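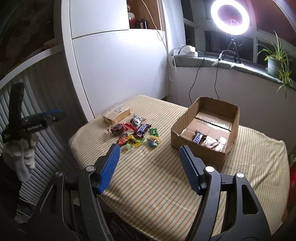
*Wrapped candy and a cardboard box on the striped cloth.*

# Nollden Dranetine tablecloth, long-term review

I bought the Dranetine in May last year to replace a vinyl cloth that had gone sticky along the folds. It's a wipe-clean coated cotton made by Nollden, and I paid 44 dollars for the large rectangle at a homewares shop in Paterson. It has been on our kitchen table for most of the time since, coming off only for washing and for a couple of weeks when we had visitors and used the good linen one.

## Size and fit

Our table seats six. The large size gives a decent drop at the sides and slightly more at the ends, which suits me. If you have a bench seat, go down a size, as the longer drop gets sat on and dragged. Mine came folded in a flat packet and the creases were sharp. The leaflet says to leave it over the table overnight. That did very little. What worked was a warm iron on the back with a tea towel in between, and after that it lay flat except for one crease down the middle that took until winter to go.

The corners are square and not weighted. Indoors this is fine. Outside on the patio the cloth lifts in any breeze, and the coating is too slippery for the cheap spring clips, which slide off. Screw-type clamps hold it.

## Cleaning

Most things come off with a damp cloth. Tomato sauce, gravy, jam, felt pen (the washable sort) and candle wax have all gone without a mark. Turmeric hasn't. I have a yellow patch near one end from a curry that sat overnight, and bicarb paste only faded it. Beetroot was better than I expected if wiped straight away.

Crumbs are more of a nuisance. The surface has a faint weave you can feel with your fingertips, and fine biscuit crumbs settle into it, so a dry wipe just moves them along. A quick shake over the back step does the job.

I have machine washed it five times, on cold with a slow spin. The label allows a warm wash but I didn't want to risk the coating. It comes out heavy and takes most of a day on the line. Don't put it in the dryer. There has been no shrinkage that I can measure and the colour is the same as when it was new, apart from the turmeric.

## Heat

This is the weak point. A mug of tea is no trouble, but a casserole dish on a thin cork mat left a dull ring on the coating. It doesn't bother me much as it only shows in low light. Use a thick trivet — timber or folded towel — and you should be right.

## Wear

The hem is single stitched and has started to come undone on one corner, where a chair back rubs it. I ran a few stitches through by hand and it has held. For the price I would have liked a double row. There is a small nick from a bread knife as well, my own fault, and the coating hasn't peeled back from it.

## Compared with the Runero

Before the Dranetine I borrowed a Runero cloth of much the same size from my sister. The Runero is thicker, handles heat better and drapes like cardboard. It also had a plastic smell that hung about for a fortnight. The Dranetine smelt of almost nothing out of the packet and feels closer to fabric under your arms when you're sitting down to write or sort things out. If you mostly put hot dishes straight on the table, get the Runero. For homework, craft and ordinary meals I prefer the Dranetine.

## Worth buying?

I'd buy it again at the same price, though I would check the hem in the shop first. Four stars out of five, with the missing one split between the stitching and the heat marks.

Nollden also sells matching placemats. I haven't tried them.

*Updated June 29, 2021: the repaired corner is still holding, and the yellow patch is still there.*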